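**From:** Nathalie Timmermans
**To:** equipment-planning list
**Date:** May 12, 2020
**Subject:** Re: Budget lines for the household robot work

Hello all,

Thanks to Mirjam for getting the draft round before the meeting. I have quoted the part I am answering and left out the rest.

> Mirjam Lambrechts wrote:
>
> I have three lines left to settle before I can send the sheet up. The first is compute for the simulated rooms. The second is the second arm. The third is whether we buy a real test door now or carry on with the simulated one until the autumn. I have put Rudico down as the supplier for the arm and grippers because their quote is the only one I have in writing. Moradi have promised one but it has not come. If anyone thinks the order of these is wrong, please say so on the list and not to me in the corridor, so that Ineke can see it too.
>
> I would also like to know what we lose if the arm slips to July.
>
> Mirjam

I would change the order. The door should wait. Most of what we want to find out about it can still be found out in simulation, where a change of handle costs us nothing but somebody's morning. The current one is a plain bar standing off the door on two posts, and the approach with the jaws open is the stage Shih-chieh has been working on.
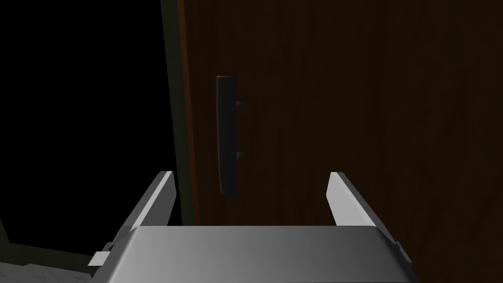 **Fenamdale Robotics Group — Planning and Purchasing**

A real door means a frame, a fixing to the floor, hinges we can adjust and a stock of handles. Lamduan priced the fittings alone with Restico and the total was more than I had guessed, mainly on account of the frame. We would also need space for it, and the bay by the loading doors is promised until the summer. I would rather put the door in next year's sheet with a proper figure than squeeze a poor one into this year's.

Compute should come first. At present we share 24 slots with two other groups, and a batch of 100 runs submitted in the afternoon is often not back by the next morning. Last month one batch waited over five days. Buying our own machine would be the dearest way to fix that. The cheaper way is to pay for a reserved share through to the end of the budget year, which also keeps it out of the capital lines. Mirjam, could you move it to running costs and see if the sheet still balances?

That leaves the arm. The simulated robot already has two, each with its own two-finger gripper, and the room work is being written for both. On the bench we have one. Every task that uses the left and right together therefore stops at the simulator, and the longer that goes on the more code we will have that has never been near hardware. So my answer to Mirjam's last question is that a slip to July is bearable and a slip beyond it is not.
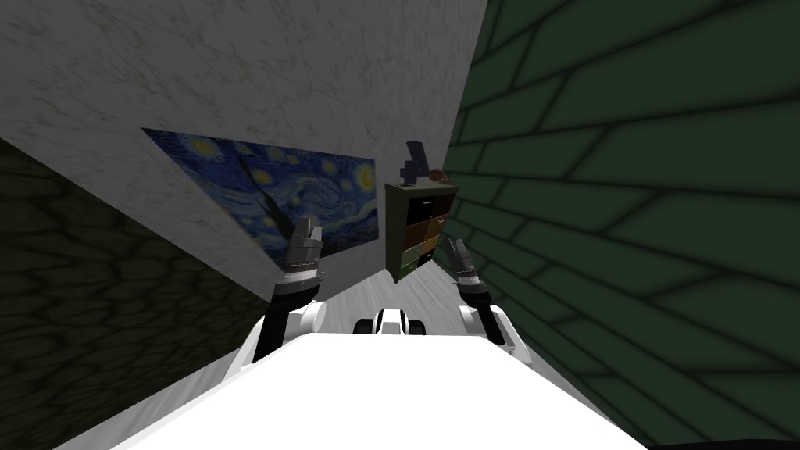 **Does the quote for the arm include the gripper?**
Only the arm, its controller and the cable set are in the price. The gripper is a separate item on page two of the Rudico quote, and so are the spare finger pads.

Please check that the sheet has both. In the draft I saw, the gripper was there and the pads were not. We went through pads faster than planned on the first arm, and ordering them singly afterwards meant paying carriage each time.

A few smaller points:

- The Rudico quote is good for 108 days from the date on it. We don't need to be hurried by their sales office, but Mirjam should note the last day on the sheet.
- I would still wait a week for Moradi. A second price in writing will make approval easier even if we don't use it.
- Delivery should be to the Fenamdale address and not to the old unit. The first arm went to the old unit and sat there.
- Training for two people is offered at extra cost. Shih-chieh and Lamduan both know the first arm well, so I suggest we leave it out.
- Please don't put the mounting plate under sundries again. Ineke has to explain that line and it is easier if it has a name.

Ineke, is there any chance of approval for the compute share ahead of the rest? It doesn't depend on either quote — the form is short and I can fill it in this afternoon. If it has to go with everything else, I will leave it in Mirjam's sheet.

Lamduan, could you send the Restico fittings list to the whole list when you have a moment? I would like to keep it with the notes for next year.

Nathalie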